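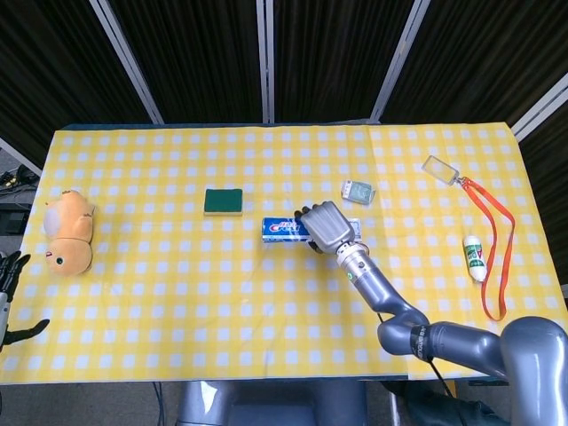 Figura 2. Mantel de cuadros amarillos y blancos sobre una mesa rectangular.

4. Los manteles y la memoria de la comida

Confieso que empecé preguntando por recetas y acabé hablando de telas. En Zerkville, casi todas las casas que visité en agosto guardaban un mantel "de los buenos" – y otro para diario, claro, que es el que de verdad me interesaba. De los 1.498 cuestionarios que repartimos entre Zerkville y Lolotwood volvieron 900, ¡muchos más de los que yo esperaba!, y en bastantes la gente se acordaba antes del estampado que del guiso. Los cuadros (figura 2) salen una y otra vez. En Broddale, en cambio, mandan las flores, y a eso vuelvo en la sección siguiente.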